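Jasier single mattress – care and set-up guide
Section 4: Turning, airing and cleaning

4.1 When to turn the mattress

Turn the mattress once a month for the first half year, then once a season. If you sleep mostly on one side of the bed, turn it more often. Both faces can be slept on.

Write the date of each turn on the card inside the back cover of this guide. January is a good month to start a new card.

4.2 Before you begin

Strip the bed completely, including the mattress protector. Wash the protector separately by following its own label. Clear the floor beside the bed and move lamps, cables and anything else that could be knocked over.

Caution: The mattress is awkward to hold. Two people should lift it. Do not pull it by the piping or by the stitching on the border.

4.3 Turning

1. Stand one person at the head of the bed and one at the foot.
2. Slide the mattress sideways until a hand's width hangs over the edge of the base.
3. Lift the far long edge together until the mattress stands on its side.
4. Let it down slowly on to its other face.
5. Rotate it so that the head end is now at the foot.
6. Push it square to the base and press along all four sides.

Note: On a slatted base, check the slats while the mattress is on its side. Push back any that have slipped out of their holders. Replacement holders are sold in bags of 30 (Pleltatik spare parts list, page 4).

4.4 Airing

Air the mattress whenever you turn it, and always after cleaning.

1. Take the mattress off the base and stand it against a bare wall, away from radiators.
2. Set the lower edge far enough out from the wall that it cannot slide. On a polished or wooden floor, put a folded towel underneath.
3. Open a window and leave the mattress for at least four hours.
4. Turn it round and air the other face for the same time.

Caution: A leaning mattress can fall. Keep children and pets out of the room.

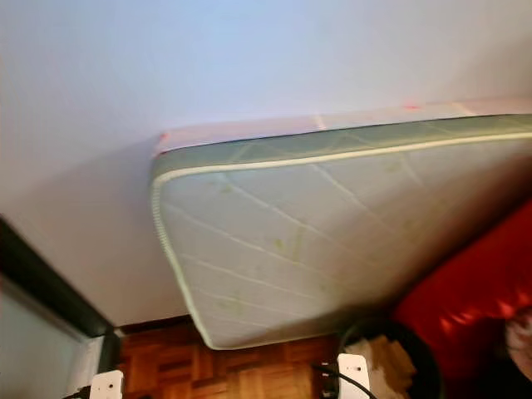 4.5 Marks and stains

Look over both faces and the border in daylight before you clean. Yellowish marks on a quilted cover usually come from sweat and body oils and may not come out fully – they do not affect the filling. Small coloured spots should be treated one at a time.

1. Vacuum the cover with the upholstery nozzle on low suction, following the lines of the quilting.
2. Mix a teaspoon of mild washing-up liquid into a bowl of cool water.
3. Dip a white cloth, wring it out well and dab from the outside of the mark inwards. Do not rub.
4. Dab again with clean water, then press with a dry towel.
5. Air as in 4.4 until the cover is dry to the touch, including along the seams.

Note: Do not use bleach, steam or a hairdryer. The cover is sewn on and cannot be removed for washing.

4.6 Putting the mattress back

Wipe the base with a dry cloth and lay the mattress down flat. Fit the protector only when the mattress is fully dry – damp trapped underneath can lead to mould.

For storage, see Section 5.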